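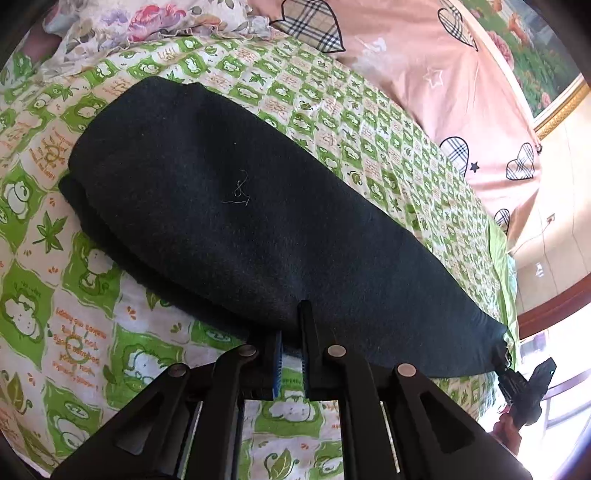
Darnley Clothes Swap returns for its biggest winter yet

November 2021

The Darnley Clothes Swap is back, and we couldn't be happier! After a long break, the doors of the Gronder Hall open again this month for an afternoon of coats, jumpers, trousers and good company. Bring up to 16 items in clean, wearable condition, collect a token for each one, and swap them for anything you like on the rails.

Our last swap, in July, was held outdoors and found new homes for 1,000 pieces of clothing (yes, we were still folding at dusk). This time there will be 34 rails, a children's corner and a mending table run by the Plovari sewing group, who will sew on buttons, turn up hems and show anyone who fancies it how to patch a knee.

"I came for a school jumper and went home with a winter coat and two new friends," says organiser Venkatesh Suvarna. "People love passing on something they've looked after, and it's a joy to watch."

Entry is free, and the first 100 visitors get a hot drink from Flores Café next door. Drop off clothes at the hall from 10am on the day. Swapping starts at 1pm. Please leave shoes and bedding at home, as we don't have the space. Anything left over goes to the winter clothing bank in Darnley.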